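Toaster Care: Crumbs, Slots and the Surface Underneath

Filed under Small Appliances. Last revised 11th March.

Most two-slice toasters fail slowly. Crumbs build up under the heating elements, char, and start to smoke; the carriage gets stiff; one side browns darker than the other. A regular cleaning takes care of the first problem and often the second.

Before cleaning

Unplug the toaster at the wall and let it stand for 30 minutes. The elements hold heat longer than the outer shell does, so a cool housing is no guide. Keep the lever up throughout. On most models it will not latch without power, but forcing it down can bend the carriage arm.

Emptying

Pull out the crumb tray if there is one and tap it over the trash. With the tray out, turn the toaster upside down over a sink and shake it gently from side to side. Do not bang it. A dry pastry brush with soft bristles will reach the slot walls -- brush downward along the guide wires, never across the elements. No knives, no forks, no compressed air. Compressed air drives crumbs into the lever housing, where they are hard to get back out.

Wash the tray in warm water with dish soap and dry it fully before it goes back.

Outer shell

Matte finishes show grease but scratch easily. Use a damp microfiber cloth with one drop of dish soap, then a second cloth with plain water. Wipe around the buttons with the cloth wrung nearly dry. Spray cleaners should go on the cloth and stay away from the slots.

Position and power cord

Leave clear space on all sides and keep the toaster out from under wall cabinets. The cord should leave the back in a loose curve and must not touch the metal trim around the slots.

Single slices

Some toasters have one slot marked for a single slice, and the control adjusts for it. If yours has no mark, try each slot on the same setting and compare. The difference is sometimes a full shade.

The landing spot

Put a flat tray with a raised rim next to the toaster and move the toast straight onto it. It catches part of the mess, and it rinses faster than a tabletop wipes down. White tables need a dry brush first; wiping crumbs with a wet cloth smears them into the scuffs.
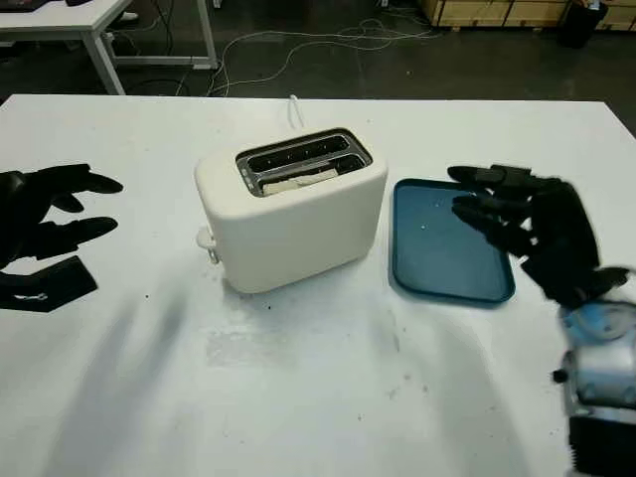 Adelmo Morelli: I would add a note on steam. Toast left flat on a solid tray goes soft underneath in a couple of minutes. I set a small wire cooling rack on mine and the crumbs still fall where they should. The rack goes in the dishwasher with everything else.

A rack works if it sits below the rim. Check that the feet are level, and choose one with closely spaced wires for thin-sliced bread.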